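Hand-held gripper comparison: frequently asked questions

Maintained by Huia Faulkner, Tawhiri bench group. Last revised October.

What is being compared?

Two finger pad sets for the hand-held two-finger gripper, Grunder and Clollum, and two releases of the Skusville logging controller. The arm trials have a separate page.

Why kitchen utensils?

They are thin, light and awkward to pinch. A spoon handle gives the pads very little contact area, and a chopstick rolls if the closing force is off-centre. Calibration blocks did not separate the two pad sets.

How many grasps are in the current set?

3,370 were logged and 3,105 were kept. The others were rejected for dropped timestamps or a missing finger-width signal. A failed grasp is kept if its log is complete.

Does the holder task count as one grasp or two?

One. The log opens when the fingers start to close on the handle and ends at release. Dark translucent plastic spoons are gripped upright, with the bowl above the jaws, and share the round holder with wooden chopsticks. 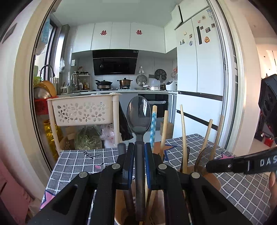 Are translucent items a problem for the camera?

For depth estimation, yes. Background edges show through the bowl and are matched as if they belonged to the spoon. Finger width is unaffected. Set the grasp point on the handle and mask the bowl.

What is different about the flat pick?

The utensil starts on the cloth, so the fingertips have to come down either side of it without pushing it along. A stick beside a metal spoon is the hardest layout in the set. Score it as a fault if both items are lifted when one was called.

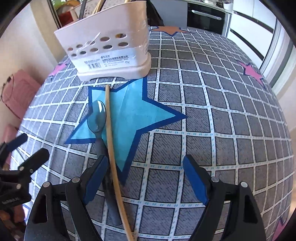 Flat pick, stick and spoon side by side, jaws open.

Does the printed tablecloth affect tracking?

The grid lines help. The stars are large enough to be used as coarse landmarks, but do not use them for scale.

What logging rate should I set?

96 Hz on both controller releases. The older release accepts higher values and silently drops samples.

When should pads be replaced?

At 1,000 closures, or earlier if the face is glazed or lifting at a corner. Record the change in the pad log before the next run.

Who do I contact about a faulty log?

Alby Tomoana for controller faults, Leonie Whitelaw for anything to do with pads or finger alignment. Include the run number and the controller release.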